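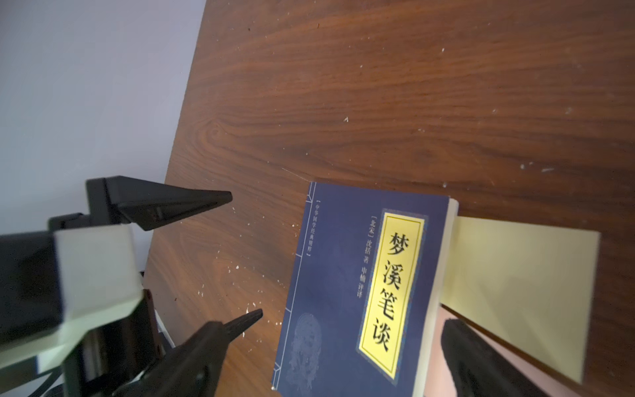 # Gritano 243 Table Top Oil

Gritano 243 is a clear hard-wax oil for indoor wooden table tops, desks and shelves. It soaks into bare or previously oiled timber and cures to a low sheen. It does not bond to varnish, lacquer or melamine; sand these back to bare wood first.

## Use

Sand to 120 grit, then 150. Vacuum and wipe with a dry cloth. Stir the tin, do not shake. Apply a thin coat along the grain with a short-pile roller or lint-free cloth. After 25 minutes, wipe off all oil left on the surface. Leave overnight and repeat once. Oily cloths can catch fire on their own: soak in water before disposal.

Light use is possible after two days. Do not leave paper, books or fabric standing on the surface until it has fully cured, after ten days.

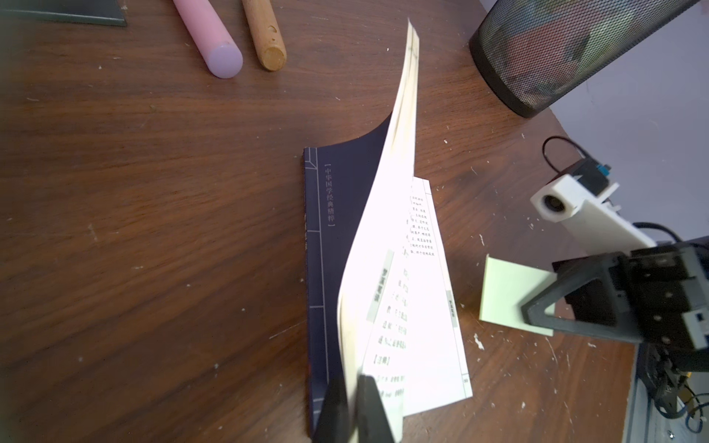 *Paperback with vertical text on a dark brown wooden table.*

## Upkeep

Dust with a dry cloth. For marks, use Jusulo soap concentrate, one capful to five litres of water, and dry at once. Fine scratches can be treated locally with a small amount of oil and a white pad. Metal bases and unglazed pots should stand on felt.

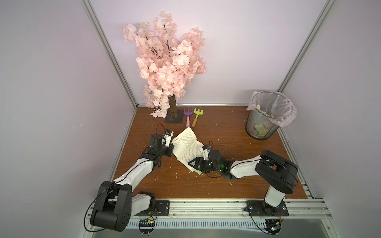

Full recoating is normally needed every three years on dining tables and less often on shelves. Dark timbers show wear sooner than pale ones.

## Data

| | |
|---|---|
| Order code | 2877 |
| Tin sizes | 0.5 l, 1 l, 2.5 l |
| Sheen | Low |
| Storage | Frost-free, lid closed |
| Thinner | None, ready for use |

Tinted versions are sold under the Nesell name. For outdoor furniture, see Noh 104.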